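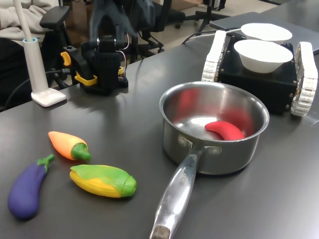
Ticket 351: Tisateo, arm reports "placed" when pan is missed
Status: open, back with Isora

Ran the pan task again on Monday. The policy was trained on 1,000 simulated episodes plus 40 real ones. Out of 19 trials, the log shows "placed" on every one, including those where the toy ended up on the table.

Restarted Fadden and recalibrated the wrist joint. No change.

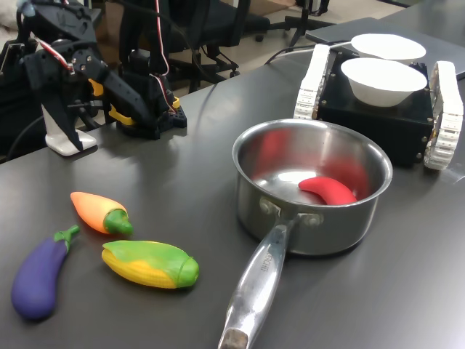

The success check only reads gripper opening and height. It never looks for the toy inside the rim. Swapped in the Sikder check, which compares camera views before and after release. Misses are now logged as misses, but shiny metal still gives the odd false one. Old results need rescoring.

Comments

Same fault on our rig. Matt tape inside the pan helped.

Does the rescoring cover the May runs?

Yes, all of them.

Isora robotics support | Back to top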